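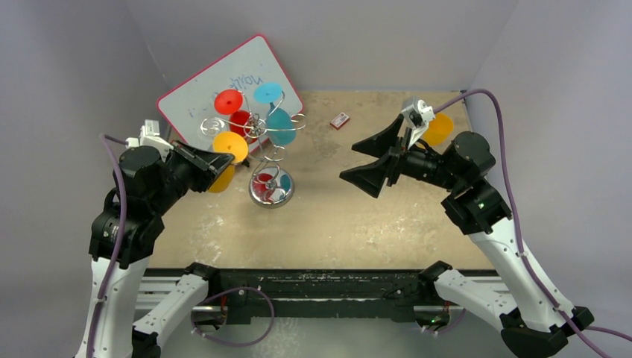 We have too many mugs and not enough cupboard. I finally did something about it in December, when the shelf above the kettle started to bow and I had to take everything off it before it came down on its own. It all went on the table, and it stayed there for most of a week while I thought about what to do.

My first idea was hooks under the shelf. Arturo Messina next door lent me his drill and I got as far as marking the holes with a pencil. Then I noticed that anything hanging there would be right in the steam from the kettle, and that I would have to duck to see the worktop. The pencil marks are still there.

So I went for a cup rack instead. I like the chrome wire sort with a round base and arms coming off the middle, the ends curled round so that the cups can't slide off. I had always thought of them as something from my grandmother's kitchen, next to the bread bin and the egg timer. They take up less room than I remembered, because the cups hang at different heights and you are using the air above the worktop, which was doing nothing before.

Coloured cups look best on one. Red, blue and orange against the chrome are cheerful on a dark morning, and a shiny base picks up the colours as well. I had been keeping our plain white ones for everyday and the bright ones at the back, and I have now swapped them over.

A few things I have learned from using it:

Put the cups on in pairs, one on each side, and take them off the same way. If you load one side first the whole thing leans, and a light rack will go over.

Small cups are better than big ones. The Zanetti mugs we were given hold 400 ml and they knock against each other every time you reach for one. They have gone back in the cupboard.

Dry the cups properly before you hang them. Mine dripped on to the base for the first few days and left marks, and chrome shows everything. A soft cloth and a drop of vinegar gets them off – don't use the rough side of the sponge.

Turn the rack now and then. The cups at the back never get used otherwise, and they gather dust.

After all that I still had 14 mugs left over. Soudabeh Shojaei took most of them for the tea table at her choir, and the chipped ones are in the shed with paintbrushes in. The shelf has been put back up with longer screws and now has only the teapot and the sugar on it.

Next job is the drawer with the lids in it.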